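Brorthorpe Open Day: pre-opening check, robot demo area
Date: 6/5/19
Checked by: Keisha Pennington
Second check: Gijs Smits
Hall: Skinmont, ground floor

1. Access and floor
Entrance and both side doors unlocked: OK
Walkway kept to full width: OK. Coat rack moved back against the wall.
Hazard tape down and sticking: OK. One corner was lifting by the pillar, pressed down again.
Cables covered or taped: NOT OK at first check. The extension lead for the Melis stand crossed the walkway. Rerouted by Gijs, OK at second check.

2. Power and stops
Emergency stop, arm 1: tested, OK
Emergency stop, arm 2: tested, OK. Stiff to reset. Jolien Aerts has been told and will look at it after the event.
Main switch labeled: OK
Extinguisher in place and in date: OK

3. Arm and work table
Speed limited to demo setting: OK. Tatsuya Onishi set it and locked the panel.
Table bolts tight: OK
Board checked for movement: OK. Pushed by hand from two sides, no play.
Board surface free of splinters: OK
Gripper checked for damage: OK

4. Shape blocks (sorting demo)
Hearts, stars, triangles, hexagons, cubes and cylinders only. Anything smaller stays in the box because of the under-threes.
Sharp edges: OK. Star points felt by hand, all rounded off enough.
Block layout before start: OK. Two columns, yellow and blue on the left, red and green on the right.

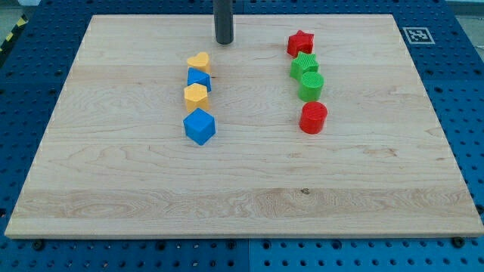
Spare blocks are in the Baert crate under the desk. Please don't swap any in while the arm has power. Stop it first, tell Tatsuya, then change the block.

5. Visitors
Group size: 36 at most in the hall. Joyce Rugemalira has the clicker at the door.
Children at the front, behind the tape: the host for each session has to say this out loud at the start. It was missed twice at the May rehearsal.
Host and operator are two different people: OK for all sessions.
First aid box: OK, but low on small bandages. Joyce to restock before opening.

Open items
Arm 2 reset button (Jolien)
Bandages (Joyce)

Cleared to open with the above. Repeat sections 2 and 3 after the lunch break.
K. Pennington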